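Ollitz to decide on second two-arm bench in March

2024-02-13

Ollitz, the returns and repacking firm based at Idden, will decide in March whether to buy a second two-arm robot bench for its Brunton site or to hire one for the rest of the year. The firm has been running one bench at Idden on small household and office goods, moving them between a rack and an open box. 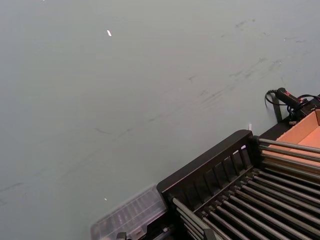
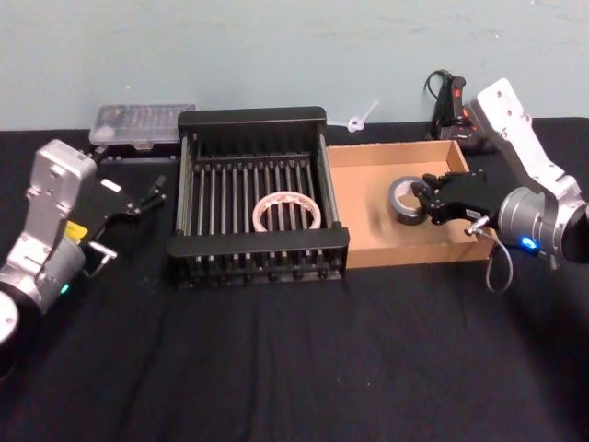
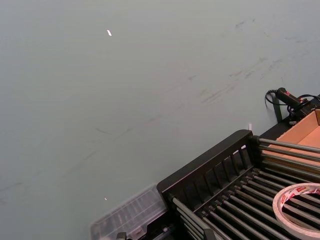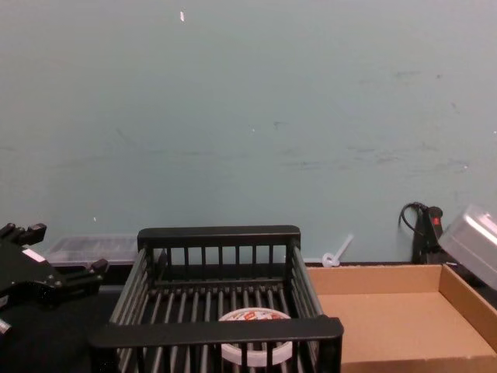 The rack and the open cardboard box on the bench at Idden.

Beverley Ruawai, who looks after equipment spending at Ollitz, said the arms themselves were the easy part of the budget. The supplier, Gurberg, has given a fixed price for a pair with grippers and controllers, and that price holds until the end of March. What took longer was working out everything that goes with them.

"We priced the first bench as two arms and a table," she said. "Then we had the cables, the cameras, the spare fingers, the mounting plates and an electrician. None of it was very dear, but it came out of a budget that was meant for something else."

For Brunton, the plan lists those items separately. A set of replacement gripper fingers and pads is down at £580 for the first year. Cabling and mounts come to £236 per bench. There is also a line of £2222 for floor work and an extra power supply, which will be needed whether the bench is bought or hired.

Racks and boxes are to come from ordinary stock. Ollitz looked at made-to-measure fixtures last year and dropped the idea when the quotes came back. The firm handles goods of many shapes, and a fixture that suits one of them has to be changed for the next. Shop-bought racks are cheap to replace and can be picked up the same day. The drawback is that they shift if they are knocked, so the Brunton plan now includes clamps.

The hire option would cost less this year and more over three. Gurberg would keep ownership of the arms and swap them if they failed. Ollitz would still pay for worn parts and for any damage caused by its own staff. Under the purchase option the arms come with a one-year warranty, after which a service contract can be added.

Ruawai said she had not made up her mind. Brunton's lease comes up for renewal next year and the firm may not want to own equipment there that has to be moved. On the other hand, staff at Idden have learned one type of arm, and the hire agreement would allow Gurberg to supply a different model if the current one is not in stock.

Training is the largest cost that does not appear on either quote. Each operator at Idden had 35 hours of paid time on the bench before working without help, and the same allowance has been made for Brunton. Ruawai said that was probably on the generous side for people who already know the goods, but she would leave it in.

"If we don't use all the hours they go back," she said. "Last time we allowed a couple of days and then had to ask for more, and I don't want to do that again."

Delivery is another point to be settled. Gurberg has said it can ship the arms within the quarter if the order is placed by its price deadline. The controllers come from a different warehouse and could arrive later. Ollitz has asked for both to be sent together, or for payment on the arms to be held back until the controllers are on site. Gurberg has not yet replied to that request.

No jobs at Brunton are affected by the plan, according to the firm. The bench would be placed in the sorting area and run during the day shift, with an operator present. A night shift has been discussed but is not included in the figures. It would need a second camera check on the floor and a change to the insurance, and the insurer has asked to see records from Idden first.

The existing bench will stay at Idden in either case. Its table covering and grippers are due for a check in the spring, and money for that has been set aside in the site's normal repairs budget.

The two options go to the Ollitz board together, with the spending on floor work and power put forward as a separate item so that it can be approved early. Staff at Brunton who want to see the bench in use before the decision can ask their shift manager to arrange a visit to Idden. Travel between the sites will be paid.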